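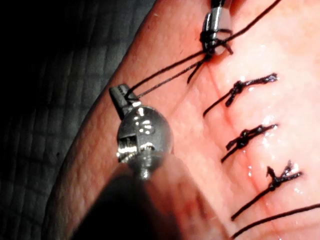
Eirlys Meredith wrote to us that the three-layer pad lasted her through most of a term, and that the skin layer still closed cleanly once she started turning it end for end between sessions. She asked whether the thread could be bought apart from the kit. It can, and the order numbers are listed further down.

Orneck Suture Practice Set

The Orneck set is made for people learning to close simple wounds by hand: nursing students, veterinary students and first-year medical students. It comes in a zip case with a pad, a needle holder, toothed forceps, straight scissors and a box of thread.

Pad

The pad has a skin layer, a fat layer and a muscle layer, with a mesh sheet between the first two. The mesh keeps stitches from pulling through when a knot is drawn too tight. Pads come with cuts already made, or blank for those who want to make their own.

Wash the pad in lukewarm water with a little dish soap and pat it dry. Dust it lightly with cornstarch before putting it away. Keep it out of direct sun and don't store it under anything heavy.

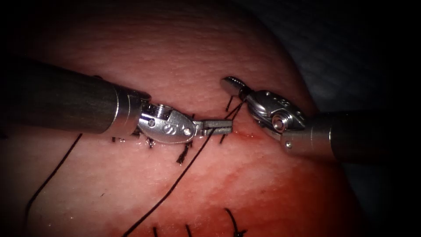 Thread is the part that runs out first. The Brondomon refill box holds 100 needles with thread attached, and the classroom box holds 400. Both are black braided nylon. They are not sterile and must not be used on people or animals.

Needle holder

The standard holder has a ratchet lock and suits right-handed users. A left-handed version, the Wike, costs the same and can be swapped in when you order. Choose it from the menu before adding the set to your cart.

Order numbers

Orneck set, cut pad: OR-1
Orneck set, blank pad: OR-2
Replacement pad: OR-5
Brondomon thread, box of 100: BR-100
Brondomon thread, box of 400: BR-400

Schools ordering 200 or more refill boxes should write to Nest Bowen for a price. Orders of that size ship in October.

Page updated July 24, 2018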